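January, teatime. Two hours in the Mikamon café with Natalina Piras, who wants me to join her Druda evening class and brought the paperwork to prove it.

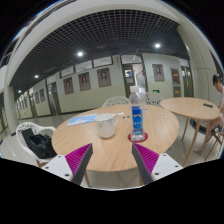

I said I would think about it. Natalina takes that as a yes. The blue sheet lay beyond the mug, full of print, and I kept my eyes on the water bottle on its red coaster – much the easier read.

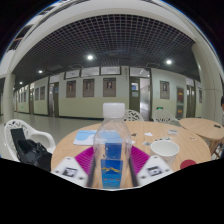

My resolutions were no drama and no classes. By the time I was studying the litter of scraps on the far side of the table, I had agreed to both. Starts at seven.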